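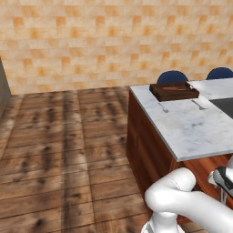
Handout 4: Setting the Counter
Clernwood Robotics, simulation track

Your arm starts beside the kitchen island with an empty gripper and no opinions. The task is to get both utensils into the tray. Use seed 42 for anything you submit.

Last year's best team needed 922 attempts. The tray spent most of them on the floor.

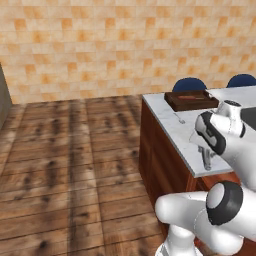 One comment on the draft of this handout, from Pešek: the tray should be bolted down in week one, or they'll all quit by week two. Fine. It's bolted through Friday.

Plan the wrist angle before you plan the reach. Log every run, including the embarrassing ones.

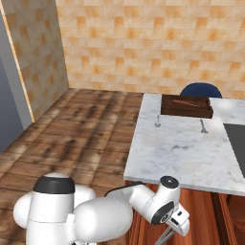 Logs go in the Trillness folder, one file per run. Runs over 2240 steps get cut off and score zero.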